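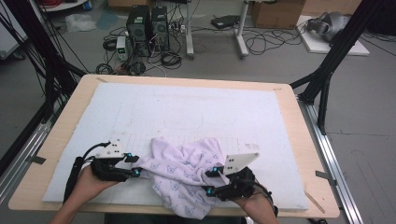 Cat-face cloth, bunched up on the board.

Oda: cloth folding notes and pictures
Last updated Apr 10, 2022

Hi! This folder is my running collection on folding small cloths and towels, which I started in November when the linen shelf got out of hand. There are 771 pictures in it, sorted into 17 folders, one per folding style (the thirds folder is by far the messiest, sorry). Everything gets folded on a flat table, and the file names start with the style, so "thirds" or "halves" will get you there fast.

I go edges first, then smooth, then fold. Terry is forgiving, but a hem that runs crooked will haunt you all the way to the last fold!
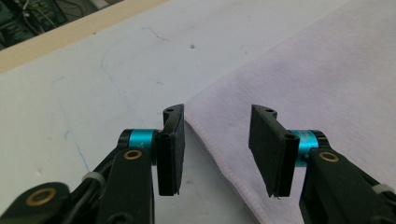
Kalus wrote in to say that thirds never sit right on a narrow shelf and that halves, then halves again, stack much better. Fair point, so I added a folder for it. The Gruvberg shelf notes are in there too.

Still to do: relabel the first 300, and redo the hand towels, where I mixed up left and right.

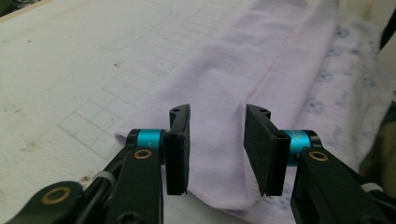
Light pink towel, folded, on the white surface.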